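**Felby paper straws, box of 100**

The box says "stays firm to the last sip." I've heard that from every paper straw since the plastic ones left our break room, so I bought one box and no more. 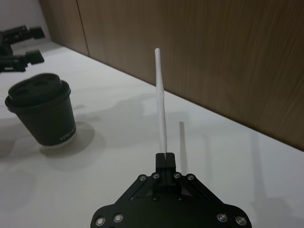
Firmness is my main complaint. Mine went limp in iced tea after 31 minutes, and they crease if you pinch them. The plain white one next to the black lidded cup has a faint kink partway down. No odd taste, I'll give Felby that. Two stars.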